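Baltard Repair List
2 min read

From: Sakda Kaewmanee
Date: Aug 5, 2019
Subject: Re: Opening the round metal housings

Stavros Perić wrote:

> I have a box of the short, wide housings from the Dilum job and need
> to get the lids off without bending them. The first one I tried with
> a flat screwdriver and I chewed up the edge. Do the bumps on the
> outer ring hold anything, or are they just pressed in? I would like
> to use the housings again if I can.

Stavros,

I did a batch of these in June. On mine the bumps on the ring held nothing. I drilled out two before I worked that out, so leave the drill alone.

The lid on mine was a press fit. Work at the thin dark seam between the ring and the side wall. I used an old feeler gauge with the end ground down. Go in a little, move along, go in a little more, and keep going around until the lid starts to rise. Once there is a gap all the way around you can use something thicker. Don't pry in one spot. That is how you get the bent edge.

Put a rag in the vise or you will mark the wall.

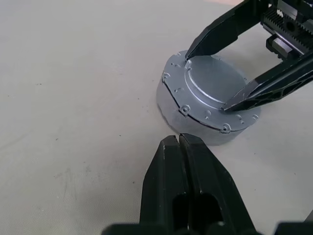
If the lid won't move, warm the outside with a heat gun for 30 seconds and try again. Two of mine needed that. One had glue under the ring and I gave up on it.

For closing them I set the lid on by hand and press it down in the arbor press with a wood block on top. The block should cover the whole lid so the push doesn't all go on the raised part in the middle.

Naidoo used to sell spare lids but I haven't checked lately. How many do you have left to do?

Sakda

Contact the list owner | © Baltard Repair List | Back to top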